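Prüfliste Datenaufnahme, Handgreifer beidhändig, Platz 4
Projekt Lundoreo, Aufgabe: Beutel in Behälter 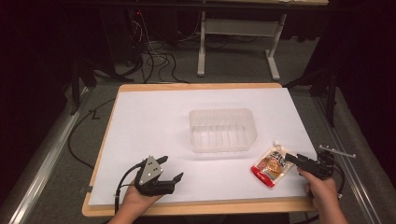
Aufnahmeplatz mit Behälter und Beutel, rechter Greifer am Objekt

1. Papierunterlage flach, Tischkante frei: i. O.
2. Behälter leer, Öffnung oben: i. O.
3. Beutel liegend, Lage je Durchgang ändern: i. O.
4. Greiferkabel ohne Zug: Auflage. Kabel links neben dem Tisch auf dem Teppich, vor Serie 8 fixieren.
5. Schrauben Seitenplatte: nachziehen nach 800 Durchgängen.
6. Zeitversatz links/rechts: offen, Dancombe prüft.

Bestand Juli: 1.286 Beispiele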